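temuvitz-gripcompare
README, last touched 2020-12-20

Simulated trials of two grippers on the same arm, run so we could stop arguing about them at lunch. The argument continues, now with data.

Contents
runs/prosser: 111 episodes with the Prosser gripper
runs/plandcombe: 97 episodes with the Plandcombe gripper
overhead/: one render per episode, taken at the start pose
bad/: 11 episodes where the controller lost its temper. Already left out of the totals.

Things to know before you plot anything
The two sets differ in size. A disk filled up in February and we have made our peace with it.
Contact friction was tuned by hand at Fuststead until it looked right to Mirjam Reisinger. Complaints about friction go to her, and she has heard yours before.
Joint angles are in radians, except in the log headers, which are in degrees for reasons lost to history.

Please don't quote grip success from here as if it were real hardware. The sim is kind to everyone.

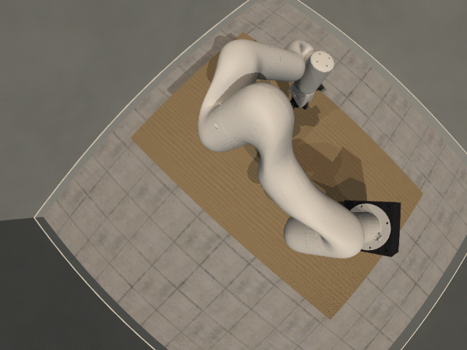 Overhead view, arm folded back over the table, gripper empty.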